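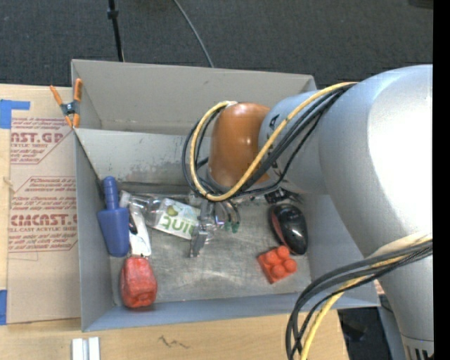
外挂在机械臂腕部的线缆，为什么总是在设备跑了一阵子之后才出问题？

线缆的疲劳和磨损是一点点攒起来的，腕关节每转一次，弯折处就受一次力，外皮、屏蔽层和接头先后变差，早期多半表现为偶发的信号中断，重新上电就恢复，所以容易被当成软件问题放过去。

首页 | 机械臂附件 | 走线与防护 | 安全通告 | 下载 | 联系我们

Zindura 腕部走线套件（改进版）

适用场合：料箱分拣、台面抓取、混放物件的试验工位，以及一切先把线拉通再说、后来就没人再说的地方。

先讲故障，再讲产品

一般的产品页会把故障放在最下面，用浅灰色小字。我们把它放在前面，原因很简单：买过旧版的客户已经知道了，剩下的人迟早会从他们那里听到，版本恐怕还没有我们讲的这么客气。

旧版套件在 Hestville 的应用试验间里出过一次事。那天下午，夹爪正往料箱里下探，腕关节转到接近极限的位置，外侧的线圈被带到箱沿上，挂住了。机械臂不知道自己被挂住，它只知道要去下一个点位，于是很敬业地去了。接头被拉出半截，夹爪通讯断开，控制器报了一条“末端设备无响应”，然后继续走完了当前这段轨迹。

最后这半句才是问题所在。

值班的 Irfan Mangundap 按了急停。从报警到按下去中间隔了多久，日志里有，我们不打算为它辩护。没有人受伤，夹爪的一根手指蹭在箱壁上，留下一道痕。停机两小时，其中大部分时间花在争论这算不算“碰撞”。Kekeli Nartey 在记录表上写了“碰撞”，并把笔收走了，争论结束。

故障计数器停在第2280次循环。旧版说明书上建议的首次检查时间比这晚得多，写得也很自信。那一页现在已经撤下。

原因拆解

线长留多了。为了让腕部转得开，旧版要求在关节盖旁边留一个大圈。大圈在空中很自在，到了料箱上方就成了钩子。页首那种走法在现场十分常见：黄色线缆斜着跨过圆柱段，从橙褐色关节盖下面绕过去，再从左侧盘到盖顶的浅色接头，黑色线束几乎跟着同一条路走。这么走线省事，检修时也一眼看得见。代价是线圈和夹爪一起伸到料箱上面，箱沿、隔板、夹在箱边的弹簧夹，都在它可能碰到的范围里。

接头先受力。旧版只在前臂上固定，腕部到接头之间没有任何卡点，外力一路传到插针上。接头的职责是导电，我们当时让它顺便当了锚。

报警不等于停机。夹爪掉线后，旧的示例程序只弹提示，不中断运动。示例程序的注释里写着“此处由用户自行处理”。用户自行处理的方式，是相信示例程序。

Naa Arthur 负责复现。她把同一段动作放慢了跑，发现线圈并非每次都会碰到箱沿，要看物件躺在哪里。抓箱子中央的东西没事；物件靠近侧壁，夹爪要偏转才能下去，线圈就往外甩。换句话说，演示的时候永远不会出事，因为演示的人总把东西摆在中间。

混放料箱尤其麻烦。横躺的透明瓶子、带凸点的积木、光滑发亮的椭圆形小物件，各有各的抓取姿态，腕部一会儿正一会儿歪。按单一工件算出来的余量，到了这种箱子里基本只具有纪念意义。

改了什么

腕部卡座。在关节盖之前增加一处固定点，线缆受拉时由卡座承受，接头只管接头的事。卡座为抱箍式，不需要在机械臂外壳上打孔。请不要打孔。我们收到过打了孔的。

可收线托臂。多余的线长由托臂向后收回，腕部回正时线圈贴着臂身，转动时再放出来。托臂的回拉力可调，出厂设在偏松的一档，太紧会加速弯折处疲劳，太松就等于没装。

分离扣。卡座与末端接头之间设有分离扣，拉力过大时先脱开并断开检测回路。检测回路需要接到控制器的安全输入上。接到普通输入上它也会亮灯，但灯亮不会让机械臂停下来，这一点我们在 Chávez 工位上亲自验证过，不建议再次验证。

示例程序。夹爪掉线、检测回路断开，两种情况下都默认停止运动，须人工确认后才能恢复。想改回旧的行为也可以，得先把一段很长的警告注释删掉。注释是 Ama Acheampong 写的，语气不太好，我们原样保留。

包装内容

腕部卡座、前臂卡座、可收线托臂、分离扣、检测线、内六角扳手、安装纸样。扳手的尺寸和您手边那把差不多，但就是差那么一点，所以请用包装里的。

不含线缆。不含接头。不含夹爪，虽然每个月都有人来问。

安装要点

断电，锁定，挂牌。手臂在断电后可能因重力下沉，请先放到支撑姿态。

拆掉现有的扎带。扎带剪断后请检查线缆外皮，扎得最漂亮的地方往往伤得最深。

先装前臂卡座，再装腕部卡座，最后装托臂。顺序反过来也装得上，只是线长会算错，而您会在拧紧最后一颗螺丝之后才发现。

手动低速把腕关节转到正反两个极限，看线圈有没有进入料箱上沿的范围。箱边如果夹着夹具、立着带长柄的工具，按它们的最高点来看，别按箱沿。

把工件放到四个角上各走一遍。中间那一遍可以省略，中间从来不出问题。

人为断开分离扣，确认机械臂停止运动。做这一步时人站在防护范围以外，速度调到最低。如果机械臂没有停，请断电，回去看接线图，并且不要告诉自己“下次再弄”。

检查与更换

每班开机前看一眼接头有没有外移，线缆有没有发白、起皱、压扁。每次更换夹爪后，重新检查线长。分离扣脱开过两次就要换新的，哪怕它看上去完好，扣上去的声音也很清脆。

偶发的“末端设备无响应”请按线缆故障处理，先停下来查线，再查程序。我们理解大家更愿意先查程序，因为坐着就能查。

不适用的情况

高温、切削液飞溅、需要洁净认证的场合不适用。人与机械臂共用工作区的场合，本套件不能替代风险评估，也不能替代任何安全装置。分离扣是一块会脱开的塑料加一条检测线，别指望它保护手指。

内部走线的机械臂不需要本套件。恭喜。

旧版用户怎么办

旧版可免费换取腕部卡座和分离扣，托臂需另购。这个安排在内部吵过，财务认为卡座也应当收费，Afia Mahama 把那根带划痕的夹爪手指放在了会议桌上，之后就没有人再提。

换取时请提供旧版外包装上的批号。包装已经扔掉的，拍一张安装现状发过来即可，我们看走线就认得出来。寄出前，请先停用旧版的大圈走法，临时把线缆沿臂身固定，并限制腕关节的转动范围。效率会变低，抓不到靠墙的东西，这是正常的。

常被问到的几件事

能不能只买分离扣？可以，但没有卡座，它会在不该脱开的时候脱开，然后您会写信来说它太灵敏。

能不能多绕几圈，把余线藏起来？绕圈会让线缆在扭转时互相挤压，藏起来的部分坏得更快，也更难找到。

线缆颜色有没有讲究？对套件来说没有。对凌晨被叫来查线的人来说，有一根颜色不一样的，心情会好一点。

托臂动作时有轻微的咔哒声，属正常。持续的摩擦声不正常。两者都没有，请确认托臂是不是还在箱子里。

订购与技术支持

由 Totcombe 直接发货。订购时请注明机械臂型号、腕部外径和所用夹爪，料箱尺寸也请一并写上，旧版的表格里没有这一栏，现在有了。

联系我们 | 安全通告订阅 | 退换说明 | © Totcombe 版权所有 | 返回顶部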